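12月 夜
書いた人:ザヒラ・ンガウ

帰ってきてコートも脱がずにこたつに入って、そのまま一時間くらい動けなかった。お茶を入れたのに飲むのを忘れて冷めたし、ごはんは駅で買ったおにぎりだけ。でも今日のことは今日のうちに書いておかないと、明日にはきっと自分に都合のいい話に変わってしまうので、書く。

結論だけ先に書くと、腕が勝手に動いた。誰もけがはしていない。私の右手の甲が、ちょっと風を感じたくらい。

朝はすごく調子がよかったのだ。昨日の夜にキベットが入れてくれた新しい軌道の補間がきれいに効いていて、引き出しの取っ手に近づくところなんか、もう別の機械みたいにするするっと来る。前は手前で一回ためらうような変な間があって、私はあれを「人見知り」と呼んでいたんだけど、それが消えた。消えたら消えたで少しさみしい(キベットには言わなかった、直した本人だし)。

で、午前中は上の段の引き出しをやって、ほぼ問題なし。取っ手がくぼんだ形なので、指先をちゃんと差し込まないと引けない。そこがずっと苦手だったのに、今朝は八回続けて成功した。八回目のときはアフィクがわざわざ椅子から立って見にきて、「これ、デモに出せるんじゃない?」と言った。こういうことを言うと、だいたいその日のうちに何か起きる。アフィクはもう何も言わないでほしい。

お昼は下のコンビニのスープ。コーンのやつ。チュンパカが新しく出たらしい辛いほうを選んで、ひと口目でむせていた。

問題は午後、真ん中の段に移ってからだった。

真ん中の段は、天板のふちと肘のすき間がきびしい。肘をどこに逃がすかで毎回もめるところで、キベットは外に開いて回りこむ派、私は低いところから入れる派。今日は外から入れてみることになって、その一回目は普通にできた。二回目で、指先が取っ手に届く少し前に、肘が天板に寄りすぎている感じがした。数字の上ではまだ余裕があったらしい。でも見ていて、いやこれは近いでしょう、と思ったので、私が停止ボタンを押した。

腕は止まった。ここまではいい。ちゃんと止まったのだ、何の文句もない。

それで私はしゃがんで、横からすき間をのぞきこんだ。どのくらい近いのか自分の目で見たかったから。指を入れてみるつもりで右手を伸ばして、「あー、やっぱり近いよ、あと指一本ぶんもないよ」とか何とか言っていた。後ろでキベットが「じゃあ一回戻すから、復帰させるね」と言った。私は「はーい」と返事をした。

返事をしたのだ。手をまだ出したまま。

ここが今日いちばん書きたくないところ。書くけど。

復帰というのは、停止を解除して、モーターに力を入れて、その場で次の命令を待つ状態にするだけの操作だ。少なくとも私たちはみんなそう思っていた。キベットもそう思っていたし、手順書にもそう書いてある(書いたのは私)。腕はその場でじっとしているはずだった。

ところが解除した瞬間、腕は続きをやろうとした。

止める前に受け取っていた目標に向かって、ぐっと、前へ。速くはなかった。でも予想していない動きというのは、遅くても速い。私は「ひっ」みたいな声を出して手を引っこめて、尻もちをついた。キベットがもう一回止めてくれて、腕はまた止まった。カーペットでよかった、床が固かったらお尻に青あざだったと思う。

そのあとの部屋の静かさといったら。空調の音ってあんなに大きかったんだ。

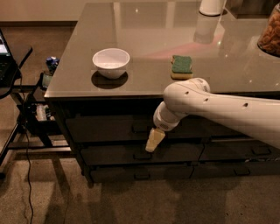 真ん中の段の前。お椀もスポンジも天板にのったまま。

しばらくして、最初に口をきいたのはティルタだった。「ザヒラさん、手、見せて」。見せた。何ともなかった。ティルタは裏表をひっくり返して両方見て、それから自分の席に戻って、電源を落としていいか全員に確認して、落とした。あの落ち着きはどこで売っているんだろう。私は立ち上がるときに「全然大丈夫、全然」と四回くらい言った気がする。大丈夫な人は四回も言わない。

キベットは青い顔をしていた。謝られて、いやいや私が手を出したままだったから、いや僕が見ないで解除したから、と二人でぺこぺこやり合っていたら、チュンパカに「そういうのは後にして、先にログを保存しよう」と止められた。ごもっともです。

それでログ。

最初に見つかったのはエラー番号の621で、これは通信の遅れの警告だ。ふだんからぽつぽつ出ていて、私たちはみんな見慣れてしまっていた。黄色い字で一行出て、すぐ流れていく。ああいうのに慣れるの、本当によくない。Itixの画面では警告は黄色でエラーは赤なんだけど、黄色はもう壁紙みたいなもので、目に入っても頭に入ってこない。

今日の午後の分だけ拾い出してみたら、遅れは最大878ミリ秒になっていた。ほぼ一秒じゃないか! その間に送り出した命令は消えるわけでもなくて、途中の箱みたいなところに順番に並んで待っている。で、停止ボタンを押すと、モーターは止まる。でも箱の中身は捨てられない。解除すると、箱がまたぱかっと開いて、並んでいたものが順番に出てくる。腕は言われたとおりに動いただけだった。律儀なやつ。

キベットがホワイトボードにその箱の絵を描いたんだけど、どう見てもお弁当箱だった。仕切りまでついていた。アフィクが「停止ボタンでふたは閉まるけど、おかずは残るってことか」と言って、そこで今日はじめて全員が笑った。笑ってから、また少し静かになった。

じゃあなぜ今まで起きなかったのか、という話になって、これがまた嫌な答えだった。たぶん、起きていた。前の補間だと目標の点がまばらだったから、箱の中に残るものが少なくて、解除したときにぴくっとする程度で済んでいたらしい。ぴくっとするの、私も見たことがある。何度もある。あれを私は「起きぬけのあくび」と呼んでいた。名前なんかつけて、かわいがっていたわけだ。キベットの新しいやつは点が細かいから、同じ遅れでも箱にたっぷりたまる。動きがなめらかになった分だけ、残り物も増えた。

キベットのせいじゃないよ、とは言った。本当にそう思っている。でもたぶん今夜眠れないのは私よりあの人のほうだ。あとで何か送ろうと思って、まだ送っていない。猫の動画でいいかな。

夕方からは再現テスト。腕の周りに誰も入らないようにして、床に養生テープで線を引いて、線の中には絶対に入らないことにした。テープを貼るのはアフィクがやってくれた(まっすぐじゃなかったけど、まあいい)。停止、解除、停止、解除。わざと通信を重くした状態で三回やって、三回とも動いた。出るときはちゃんと出る不具合というのは、ある意味ありがたい。ときどきしか出ないやつがいちばん困る。夏にあった指先のセンサーの件なんか、結局二週間つきあわされたものね。

三回目のとき、線の外で見ているだけなのに、私は自分の右手を左手でぎゅっと握っていた。チュンパカがそれに気づいて、何も言わずに肩をとんとんとしてくれた。ああいうの、ずるい。泣くかと思った。

夜になってからDirotarの窓口に電話した。腕の側で、停止のときに残りの命令を捨てる設定がないか聞きたかったのだ。担当の人は親切だったけれど、話が私の質問のひとつ手前でぐるぐるまわって、最後は「再起動していただければ確実です」になった。それはそうでしょうよ。再起動すれば確実なのは知っています。折り返しの連絡をもらえることになったので、明日を待つ。

とりあえず今日のうちに決めたこと。忘れないように書いておく。

停止ボタンを押したら、解除の前に必ず箱を空にする。これはキベットが今晩中にPriterのほうに一行足すと言っていたけど、今晩はやめて寝なさい、明日二人で見よう、と全員で止めた。疲れているときに安全まわりのコードを触らせたくない。

解除する人は、声に出して「解除します」と言って、腕の近くにいる人が「離れました」と言うまで押さない。「はーい」は返事として認めない。これは完全に私のための規則です。ホワイトボードのお弁当箱の横にティルタが書いてくれて、字がきれいなものだからやたらと説得力がある。

それと、線の中に手を入れるときは、停止じゃなくて電源を落とす。時間はかかる。立ち上げ直すたびに位置合わせもやり直しになる。面倒くさいなあと一瞬思って、そう思った自分にぞっとした。

Nikolaidisへの報告書は私が書くことになった。書式に「危険を感じた度合い」という欄があって、軽い・中くらい・重いから選ぶことになっている。軽い、に丸をつけようとしたらティルタが横から見ていて、「手がまだそこにあったら、どれだった?」と聞かれた。中くらいに丸をつけた。帰りの電車でもまだ考えていて、今は重いでもよかったかなと思っている。明日直すかもしれない。速度は落としてあったし、力の制限もかけてあったから、たぶん当たっても痛いくらいで済んだはずなんだけど、たぶん、とか、はず、とかを報告書に書くのはどうなんだろう。天板との間にはさまれていたら、という想像を何度もしてしまう。あのすき間は本当に狭いのだ。自分で「指一本ぶんもないよ」と言ったんだから。

手順書も直さないといけない。「復帰後、アームはその場で待機する」と書いてある行。あれを書いたときのこと、なんとなく覚えている。確かめずに書いた。前の職場の機械がそうだったから、これもそうだと思いこんでいた。ほかにもそういう行があるんじゃないかと思うと気が重い。全部読み返すとなると一日仕事だなあ。アフィクに半分お願いしたら、引き受けてくれるだろうか。デモ発言の罰ということで。

そういえば肘の話が全然片づいていない。そもそもあれが近かったから止めたのに、みんなすっかり忘れて帰ってきてしまった。私はやっぱり低いところから入れるほうがいいと思う。外から回すと、最後に天板のふちをかすめる形になるし、引き出しを引いたあとに逃げる場所がない。でも低く入れると今度は下の段の取っ手が邪魔で、結局どっちもどっちかもしれない。キベットとまたもめる。明日はちょっと優しくもめよう。

母から電話があって、仕事どう、と聞かれたので「ふつう」と答えた。右手はさっきからなんとなく冷たい気がするけど、こたつから出しているからです。しまえばいい。

今、キベットから先にメッセージが来た。「お弁当箱って、空にするときの関数名、emptyBento でいい?」だって。寝なさいと言ったのに。だめです、と返した。それから、やっぱりちょっといいなと思って、コメントになら書いていいよ、と追加で送った。

明日は早めに行ってテープを貼り直す。お風呂に入って寝ます。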